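Takerby Tea Board > Cold Tea and Bottled Tea > Gardenia oolong, without sugar: bottled or home made?

slowkettle_74
Started this topic

Hello all. I am reading this board for two years but I write seldom, so please excuse my English where it is stiff.

My question is about gardenia oolong. I grew up with jasmine tea in the house and I never cared for it very much, it was always the cheap one and it tasted like soap when my aunt forgot it in the pot. Then in March a colleague gave me a cup of gardenia oolong at work and I was surprised how different it was. The flower was there, but it did not sit on top of the tea. Since then I buy it in bottles from the Asian grocery behind the Findstead shops, because it is on my way home from the train, and I drink it cold in the afternoon.

Now summer is nearly here and I would like to decide if I keep buying bottles or if I make it myself in the fridge. I have tried to make it myself on nine evenings so far. I wrote down every one. The results are not even. Sometimes it is good, sometimes it has a dry feeling on the sides of the tongue which the bottled one does not have for me.

What I do at the moment: one litre of filtered water, nine grams of leaf, glass jug with a lid, in the fridge overnight. I strain it in the morning before work.
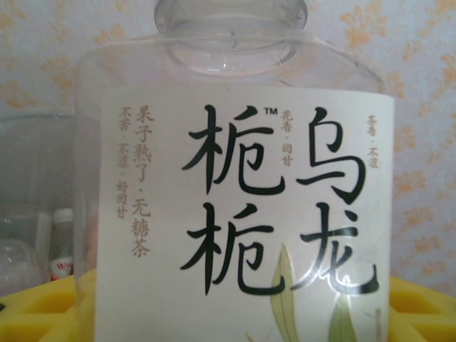 Gardenia oolong is easier to find in a bottle than as loose leaf where I live, and this is the main reason I am still undecided. The loose leaf I must order and wait for, and the postage hurts. The one I buy is 栀栀乌龙, it is a sugar-free tea (无糖茶, for those who want to look for these characters on the shelf), and in the very small gold writing at the left side it promises 不苦·不涩·好回甘, which I would translate as not bitter, not astringent, with a good sweetness that comes back afterwards. I think for my taste this promise is kept. My own jug keeps the first part and fails at the second. So I would like to know from the experienced members: is the dryness coming from the leaf, from the time, or from the water?

Thank you for your patience with a long post.

Fosivard
Replied

Welcome, and your English is fine, mate.

I'd say time. Nine grams for a litre isn't outrageous, but "overnight" can mean seven hours or it can mean eleven if you sleep in. Lightly oxidised oolong gets that grip on the tongue if you leave it too long, fridge or no fridge. Pull it at six hours and see.

Also I will be the grump and say bottled tea is bottled tea. You're paying for water and plastic. I had a bin full of empties last summer and felt pretty ordinary about it.

paddock_oolong
Replied

Disagree with Fosivard on the time. I leave mine ten hours, sometimes twelve, and have never had it go dry on me. I reckon it's the leaf. A lot of the scented oolong sold loose in this country is old stock, broken up, lots of crumbs in the bottom of the bag. Crumbs give up everything at once. Tip your leaf into a sieve first and shake it over the sink, and only use what stays in.

And I'm not going to feel bad about a bottle of tea on a hot day. The servo near me has nothing without sugar in it except water. If somebody makes an unsweetened one that tastes of tea, good on them.

slowkettle_74
Replied

Thank you both. To Fosivard: I looked in my notes and the two driest evenings were a Friday and the one after it, when I do not get up early the next day. So there is something in what you say. But one of the good ones was also long, so it cannot be the only reason.

To paddock_oolong: I sieved the rest of the bag tonight. You were right that there is a lot of dust. I have kept it in a small jar, because I do not like to throw tea away, but I do not know what I should do with it.

About the plastic, I agree that it is not nice. I rinse the bottles and take them back for the ten cents where I can. I also use one for watering the seedlings, with small holes in the lid.

Ha
Replied

Put the dust in a rice pudding. I mean it. Warm the milk with it, strain through a cloth, then go on as normal. Gardenia and milk and rice is lovely and my kids who hate tea will eat it.

On the labels, I can read them too, and I wouldn't take 回甘 as a claim that means very much by itself. It's on half the teas in the shop. It is a nice word though and there is no short English for it. "Returning sweetness" sounds like a perfume. My dad used to swallow and then wait with his eyes shut and you weren't allowed to talk until he opened them.

What gets me about the name is the doubled 栀. It's like calling something "Gardie-gardie Oolong". Very sweet, a bit babyish. I like it.

Fosivard
Replied

Ha, that pudding sounds worth a go.

I still don't get how anyone judges the flower from a cold drink. Cold kills scent. If you want to know whether a gardenia oolong is any good, you brew it hot in a small pot, smell the lid, and go from there. Cold is for thirst.

paddock_oolong
Replied

Cold doesn't kill scent, it slows it down. Take it out of the fridge twenty minutes before and try it again. Half the people who say cold brew has no smell are drinking it straight off the shelf at four degrees with ice in.

Fosivard
Replied

Twenty minutes on my back verandah in February and it's soup.

verandah_leaf
Replied

Jumping in on the water, as it hasn't had much of a look in. I moved from tank water to town water and every green and light oolong I owned went flat and chalky overnight. Same leaf, same pot. I now cut my town water with the cheap ten litre cask stuff from the supermarket, half and half, and it's much closer to what I remember. slowkettle, what kind of filter are you using? If it's a jug filter and you're a bit slack about changing the cartridge (I am), it might be doing less than you think.

Second thing. Do you rinse the leaf? I give mine a splash of hot water from the kettle, count to five, tip that out, then add the cold. It wakes the rolled ones up. Without it they sit there like gravel for the first few hours and then open all at once near morning.

slowkettle_74
Replied

It is a jug filter, and I must confess I cannot say when I changed the cartridge. I will buy a new one at the weekend and change nothing else, so that I can compare properly.

I did not rinse the leaf. My idea was that with a rinse I lose the flower, because the scent is on the outside. Is this wrong? With jasmine my family never rinsed.

Ha
Replied

Not wrong. I never rinse scented tea. It's the first thing to go down the sink.

verandah_leaf
Replied

We'll have to differ there! I find the second lot of scent better than the first. The first is a bit loud for me. But if you love the flower, then skip it, no harm done.

paddock_oolong
Replied

I'm with Ha on this. Rinse a plain rolled oolong, leave a scented one alone.

Can I ask what you do with the bottled one once it's open? I find they drop off by the next day. Perfectly drinkable but the top of it is gone.

slowkettle_74
Replied

I have the same feeling. I try to finish it on the same day, and if there is a rest I use it for ice cubes. These I put in my own jug tea on the next afternoon, so it does not get thinner when the ice melts. My wife says this is too much trouble for an ice cube, but she takes them also.

Fosivard
Replied

Right, tea ice cubes I will give you. That's good sense.

slowkettle_74
Replied
November 20, 2022

I come back with a result, as promised. I made three jugs this week.

First jug: new cartridge, old method, sieved leaf. Already softer than before. A little dry at the end, when I paid attention to it.

Second jug: the same, but strained after six hours. I had to put it in the fridge at midday and take it out before dinner, because I do not get up in the night for tea. The dryness was gone. The flower was weaker, and I found it somewhat thin.

Third jug: seven grams of leaf, nine hours. This is the one I liked best. I poured it beside a glass of the bottled one and asked my wife to try both without telling her which is which. She preferred the bottled for the smell and mine for the taste, and then she changed her mind and said she would like them mixed.

So Fosivard has a point about the time and paddock_oolong has a point about the dust, and verandah_leaf probably about the water, but there I changed two things together and this was not careful of me. I will repeat it with an unsieved bag when the next order comes.

Ha, the pudding was very good. I used too much dust and it had the colour of a wet footpath, but we ate all of it.

verandah_leaf
Replied

Glad the cartridge did something. Try the cask water if you see it on special.

Fosivard
Replied

Thin at six hours is a fair cop. I use more leaf than you, should have said. Ha, how much rice to how much milk?

Ha
Replied

Half a cup of short grain to a litre of full cream. Slow oven, two hours, stir it when you remember. Sugar to your own taste, and don't let it catch on the bottom.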